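Kitchen Walk-Through Checklist, Unit 2, Uvora Building
Form revised September. Inspected 14 October 2020.
Inspected by: Yolanda Peñalver
Areas covered: counter, range, cabinets, floor, wine storage
Marks used: OK / NOT OK / NOT CONVINCED

The third mark is mine. The office asked me to stop using it and I said I would think about it. When a form only has two boxes, everything ends up in the first one.

1. Counter

1.1 Small appliances standing flat and stable. OK.

1.2 Water tank appliances kept away from outlets. NOT CONVINCED. The Kwok guide says "a suitable distance" and leaves it at that. Suitable to whom? I would like a number, in inches, that I can check with a tape measure. Until I get one, this item can't be passed or failed by anybody who takes it seriously.

1.3 Glassware stored away from the cooking area. NOT OK. A stemmed glass doesn't belong out at the back of a working counter. Put it in a cabinet. I wrote the same in September and was told it would be handled.

1.4 Counter mat suitable for its location. NOT CONVINCED. The sales sheet from Vetine calls their mats "heat safe" without giving a temperature. Treat any mat as something that can scorch and don't set a pot straight from the burner on it. Lift it once a week and wipe underneath.

1.5 Packages and wrappings put away. NOT OK. Plastic packaging goes in a drawer or in the trash. The back of the counter gets treated as a shelf in every unit I visit.

2. Range and oven

2.1 Grates seated, no rocking. OK. Pushed on each corner by hand.

2.2 Burner knobs turn freely and click off. OK.

2.3 Range top clear when not cooking. NOT OK. A pot left on the grates is storage, whatever people call it. I've heard the argument that an empty pot hurts no one. Fine, then it won't hurt anyone in the cabinet either.

2.4 Oven handle tight. OK, though I'd want a second look in the spring. These work loose a little at a time.

2.5 Gas shutoff reachable without moving furniture. NOT CONVINCED. I could reach it. I have long arms. The form should say who is supposed to be able to reach it. 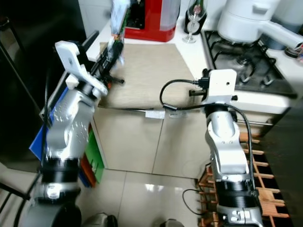
The pot on the stove is harmless and you are marking people down for being normal, was the comment Ziditz left on the posted copy of this form. It went on to say that a glass next to a bottle is no hazard in a kitchen with no small children, and that if every pot has to be put away between meals then people will stop reading the list altogether.

I left the comment up. The last part may be right. I still don't accept the first part, and here's my trouble with it: the people who tell me a thing is harmless have usually never been asked to sign for it. Item 2.3 stays as written. On 1.3 I'd be willing to change the wording to "away from the front edge and the burners" if the office agrees, and I have put that in my notes to them.

3. Cabinets and fronts

3.1 Doors close fully. OK.

3.2 Handle bars firm, no sharp ends. OK. Run a bare hand along the whole length, both ends. A glance won't find a burr.

3.3 Labels on fronts readable and current. NOT CONVINCED. A label is only useful if somebody keeps it up to date, and the form gives that job to no one.

3.4 Cleaning products kept apart from food. OK on the day. Ask me again when I come without calling first.

4. Floor

4.1 Walking path clear from the refrigerator to the range. NOT OK. Bins and boards leaned in front of a refrigerator slide. Stand them somewhere with a side wall, or hang the boards.

4.2 Tile surface. NOT CONVINCED. Glossy tile looks very nice and I wouldn't want to cross it in socks with a full pot. The brochure says "slip resistant." So do most brochures. A rubber-backed runner by the range would settle it.

4.3 Cords and loops kept up off the floor. NOT OK. Tie them or route them behind something.

5. Wine storage

5.1 Rack stands level on the floor. OK.

5.2 Rack cannot be tipped by a light pull. NOT CONVINCED. I never know what "light" means here. Fix the rack to the wall and the question goes away.

5.3 Slats sound, no splits. OK.

Follow-up: items 1.3, 1.5, 2.3, 4.1 and 4.3 to be fixed before the next visit. Items marked NOT CONVINCED go back to the office with my questions attached. Please answer them in writing. Last time I got a phone call, and I can't staple a phone call to a form.

Y. Peñalver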